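2nd July, laundry corner

Rehema asked me to check the mesh bags before we order more from Tomel. I began with the white ones with zipper. I put one flat on the white board on the table, because on the bare wood I do not see the small holes in the mesh so well.

Last time, in April, we washed 2 bags together with towels and the zipper of one opened in the machine. For the next wash I will write down the load, 500 g.
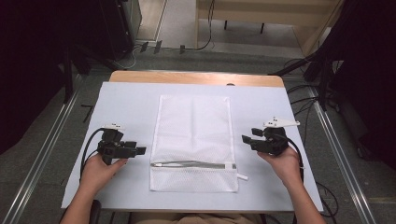

Daniyal thinks we should close the zipper fully before folding. I agree. To ask him: where is the rest of order 888?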